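Section 4. Setting Up a Location in Jekitz

4.1 Before you start

This section covers adding a new shop to a Jekitz franchise account, loading the menu and running the first day's close. It applies to single-counter stores that sell coffee, smoothies, soup or baked goods. Stores with a drive-through lane use Section 6.

Have the following ready:

The signed location sheet from the franchise office
The four-character store code
The owner login and one shift lead login
The opening cash amount for each drawer
The local sales tax rate, as a percentage

Setup is done from a web browser. The counter terminal can stay in its box until step 4.4.

Note: Stores converted from Zivness keep their old store code. Do not request a new one. Sales history is tied to the code and can't be moved later.

4.2 Create the location

1. Sign in with the owner login and open Account > Locations.
2. Select Add Location. If the button is gray, the franchise office has not released the location sheet. Call the office and have the sheet released before going on.
3. Enter the store code in capital letters.
4. Enter the street address as it appears on the lease. Receipts print this address.
5. Set the time zone. The close of day runs on this clock.
6. Set the business day cutoff. The default is 3:00 a.m. A store that closes before midnight can leave it alone.
7. Select Save. The status changes from Draft to Pending.

Pending locations can be edited freely. Once the status reads Live, the store code and time zone are locked.

Caution: Do not create a second location to fix a mistake in the first. Royalty statements are sent for every location on the account, including ones that never open.

4.3 Load the menu

The standard menu holds 246 items. Most new shops sell fewer, and unused items should be hidden, not deleted. A deleted item comes back with the next menu update and appears at the bottom of the counter screen with no price.

1. Open the new location and select Menu > Load Standard.
2. Wait for the count at the top right to stop changing. The load can be left running in its own tab.
3. Open Categories and turn off any category the shop does not sell.
4. Open each category that is left on and set the status of every item to Sell or Hide.
5. Enter local prices. The price column accepts two decimal places. Leave out the dollar sign.
6. Select Check Menu. Items set to Sell with no price are listed in red.
7. Correct the red items and select Check Menu again.
8. Select Publish.

Add-ons such as extra shots, protein powder and oat milk are kept on a separate tab. They do not follow the category switches. An add-on left at zero will ring up at zero.

Note: The item limit for one location is 493, counting add-ons and hidden items. Seasonal items loaded by the franchise office count toward the limit as well. If the limit is reached, Publish fails with message M-10. Remove locally created items until the count is under the limit.

4.4 Connect the counter terminal

1. Place the terminal on the counter and connect power.
2. Connect the network cable. Wireless can be used, but card payments are slower and offline mode starts more often.
3. Wait for the six-digit pairing code.
4. In the browser, open Devices > Pair and type the code. It expires after 10 minutes.
5. Name the terminal. Use a plain name such as Front or Bakery. The name prints on the drawer report.
6. Assign a cash drawer and a receipt printer. Böttcher printers appear in the list by serial number only.
7. Print a test receipt and check the address, the tax rate and the store code.

If the printer feeds blank paper, the roll is in upside down. If it does not feed at all, open the cover, close it firmly and send the test again.

Caution: Keep the terminal and printer away from blenders, steam wands and sinks. Water damage is not covered under the equipment plan.

4.5 Staff logins

1. Open Staff > Add.
2. Enter the name and choose a role: Counter, Shift Lead or Manager.
3. Give each person a separate four-digit PIN.
4. Set the refund limit. Counter staff start at zero and need a lead to approve refunds.

Shared PINs will work, but the drawer report can't then show who opened the drawer. Leads can reset a counter PIN – they can't reset another lead's.

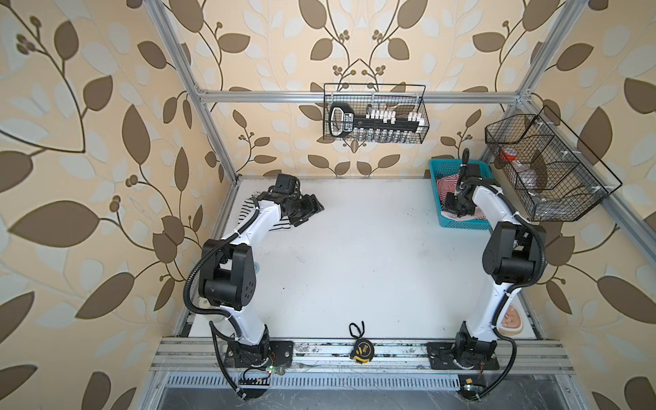
When does the first royalty period begin for a new shop?

It begins on the first business day with at least one paid sale, whatever date is printed on the location sheet. Test sales voided before the close of day do not start the period.

4.6 First close of day

Run the first close with the owner or manager present.

1. Finish or void all open orders. The close can't start while an order is open.
2. Select Close Day on the terminal.
3. Count the drawer and enter the total. Do not subtract the opening cash. Jekitz does this.
4. Enter card tips if they are paid out in cash.
5. Compare Expected and Counted. A difference of more than $5.00 requires a note.
6. Select Confirm. The report prints and a copy goes to the owner login.

Worked case: a drawer opens with $200.00 and takes in $1,956.00 in cash, with no cash paid out. Expected reads $2,156.00. If the person counting removes the opening cash first, Counted reads $1,956.00 and the report shows a $200.00 shortage. Select Recount before confirming. After confirming, only the franchise office can correct the figure.

If the terminal loses its connection during the close, leave it on. The report is stored and sent when the connection returns. Do not run the close a second time.

4.7 Help with setup

Account and store code questions: Raquel Salgado, franchise office, Stukham
Terminals and printers: Iona Chisholm, equipment desk

Include the store code and the message number, if one was shown.

Section 4 last revised 4/23/23. Replaces the setup sheet packed with older terminals.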